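How to Teach a Robot to Put Away a Toothbrush
(It takes longer than you'd think) 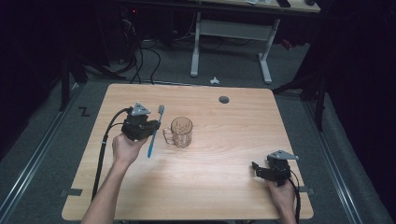 One toothbrush, one glass mug, two grippers and two hands at the robotics club.

You probably put your toothbrush away this morning without thinking about it. You may have been half asleep. You may have missed the mug and left it on the edge of the sink, in which case you already have something in common with a robot.

At the robotics club in Prarthorpe, a team of students spent most of February on this one small job. Their project is called Nesano. The goal sounds easy: pick up a toothbrush, put it in a mug, let go. Their coach, Theresia Tanner, warned them that the easy-sounding jobs are the worst ones. They nodded politely and did not believe her.

Why is it so hard?

Let's slow the job down. First you find the toothbrush. Then you pick it up, and a toothbrush is a skinny, slippery thing. You have to squeeze it hard enough to hold it but not so hard that it shoots across the room. Next you turn it so the bristles point up (nobody wants to brush with the end that's been sitting in mug water). Then you lift the handle over the rim, lower it in and open your fingers.

Your brain does all of that while you think about breakfast. A robot has no breakfast to think about, but it still has to learn every step.

Learning by copying

One way to teach a robot is to write out instructions. Move this far left. Now down. Now close. That works nicely until somebody moves the mug the width of a thumb, and then the robot carefully puts the toothbrush into thin air.

The other way is to show it. People do the job themselves, lots of times, and a computer keeps a record of how they moved. Then the computer hunts for the pattern in all those tries. Scientists call this "learning from demonstration," a long name for "watch me, now you do it."

There is a catch, of course. Your hand has four fingers and a thumb. Many robots get by with two stiff jaws that open and close. If you show a robot how to do something with your wonderful bendy fingers, it can't copy you any more than you could copy an octopus.

So the students hold grippers. A hand-held gripper is a bit like a robot's hand without the rest of the robot. The person supplies the arm. Now everything the person does is something the robot's jaws could do too, including dropping things.

The club uses 2 of them, one for each hand. They have names, as everything in a robotics club sooner or later does. The left one is Zaugg and the right one is Fodard. In the toothbrush job Zaugg usually does the carrying. Fodard waits nearby in case the mug needs steadying, and is said to be the lazy one.

Eighty-one tries

The team planned on 20 demonstrations. They figured that if you'd seen somebody put a toothbrush in a mug 20 times, you would get the idea, and also that you would be very bored.

The computer did not get the idea. In all those tries the mug had stood in the same spot, so it had learned that toothbrushes go in *that spot*, mug or no mug. The students had to start moving things. Mug a bit closer, mug a bit farther away, handle turned left, handle turned right. They ended up with 81 demonstrations, and one of the older students announced that she now dreamed about dental care.

Some of those tries went wrong. The team kept notes on the bad ones – toothbrush upside down, toothbrush on the floor, a sneeze – and left them out of the lessons. Copying machines copy everything, and a robot does not need to learn how to sneeze.

Try it at home

You will need a toothbrush, a plastic cup and a pair of kitchen tongs. Ask before you borrow the tongs, and wash them afterward.

Lay the toothbrush on a table and stand the cup next to it. Using only the tongs, pick up the toothbrush and put it in the cup with the bristles at the top. Did you have to set it down and grab it again? Most people do.

Now have a friend move the cup while you close your eyes. Open them and try again. Notice how you look at the cup first, before your hand goes anywhere.

If that gets too easy, hold the tongs in your other hand. Then try the toothpaste cap, and good luck to you.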